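Home | About | Meetings | Membership | Contact

Filed under: Minutes and Agendas

KUDWOOD TEA SOCIETY
Minutes of the Regular Meeting, 18 Mar 2018

So-ying Chiang presided. The minutes of the previous meeting were approved as circulated.

1. Tasting table. The chair reported that the felt cover has been fitted to the rectangular table and that the folding screen now stands behind it and along both sides. Members discussed whether the side panels leave enough room for servers. It was agreed to keep the present arrangement until July and to review it then. Cups are to be set on trays and not directly on the felt.

2. Samples. Packets and jars for the next tasting are to be grouped at the back left of the table, leaving the front clear for pouring. Mr. Jin asked that dried contents kept in glass be labeled on the jar as well as in the register, as two entries could not be matched at the last count. Agreed. The missing entries will be carried under lot 1113 until they are identified.

3. Purchases. A quotation from Sokiris for replacement lids was received. The meeting approved spending up to $200 — shipping included — and asked that the order be held until the shelf inventory is complete.

4. Room use. The Flendilitz Room remains available for tastings. Members setting up are asked to arrive 30 minutes before the start and to return the chairs to the hallway afterward. A request to store the screen flat was declined, the closet being too shallow.

5. Other business. The chair invited suggestions for the summer program. One member proposed an evening on herbal infusions; the proposal was referred to the next meeting. The register will be passed to the new recorder together with the closet key.

There being no further business, the meeting was adjourned.

Recent documents
Agenda, Regular Meeting
Sample Register: How to Enter a New Lot
Flendilitz Room Booking Form
Summer Program Suggestions

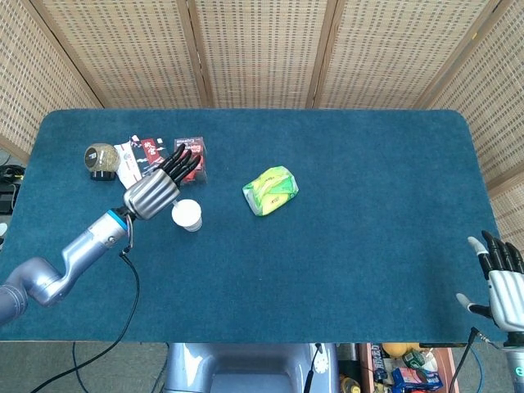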